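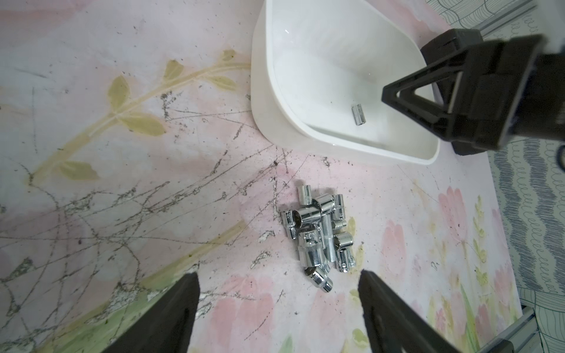
Re: [shopfloor-list] Sorting sockets, are we there yet?

Jun 5, 2018
Posted by Hanne Ravn

Noémi Orbán wrote:

> I keep hearing that a machine can't put a shop back in order at the
> end of a shift. Have a look at the picture. Two grippers, a heap of
> sockets, a white bin, and one socket standing up in the bin. I think
> we're closer than the grumblers on this list will admit. Give it until
> October and Hegyi could have one of these on the night bench.

Noémi, I'm one of the grumblers, so I'll bite.

I looked. There's one socket in the bin and nine on the table. I can't tell from a still who put that one in, or how long it took, and neither can you. What I'd like is a plain number: how many sockets went in, in how many minutes, and how often a person had to step in.

I will give you this much, it's a fair pile. Polished chrome throws highlights all over the place, and they're lying on top of each other, some upright and some on their sides, long ones mixed in with short ones. The tabletop is scuffed and has flowers painted on it, so I'll take that over the clean gray bench we usually get shown.

But getting sockets into a bin is the part of the job I'd give to a child. At Grikham we keep 104 sockets on rails, by drive and by size, and the sizes are stamped in letters you have to tip toward the lamp to read. Half of ours are worn. You pick one up, roll it, squint, try it on a bolt if you aren't sure, and wipe the grease off while you're thinking. Tossing them all in one tub just moves the mess to a place with higher sides.

We did our own count last winter, before anyone calls me lazy. Elfriede Danzer put away 70 mixed sockets by size with the radio on and stopped once to answer the phone. Show me a machine that does 70, sorted, greasy, with a couple of stray bolts thrown in, and I'll buy the coffee. I won't even ask it to answer the phone.

Rozália asked last month what Custilmont wanted for their arm trial. The quote we got was 2970 a month, setup not included, and someone of ours standing by the whole time. I can get a lot of sockets put away for that.

If you have the full run, please post it uncut, drops and all. I'd watch it.

Hanne

This site uses cookies to keep you logged in to the list archive. By continuing to browse you accept our cookie policy.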